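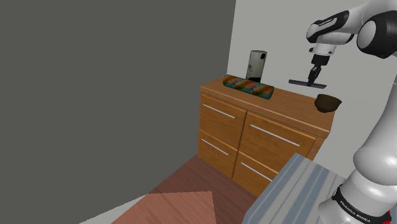 Simulated arm and four-drawer dresser, bowl near the front corner.

Tips from the Clitcombe drawer tests, Feb 2, 2022

Diane Fraser and Washington Amaral ran 2752 simulated attempts at putting things away in and on a dresser. The arm finished 1919 of them. Most of the failures came from the dresser top, and the fixes work at home too.

Keep small bowls back from the corner. In 500 runs with a bowl near the edge, the arm knocked it off more than any other item.

Lay rolls and bolsters lengthwise along the back. Set crosswise, they drifted toward the front when a drawer was pulled hard.

Pull bar handles from the middle. Off-center pulls jammed the drawer, mostly the lower ones.

Open one drawer at a time and shut it before the next.

Tall canisters go behind low items. Reaching over a low bowl was easy for the arm. Reaching over a canister took 5 extra moves.

The April runs will use heavier drawers.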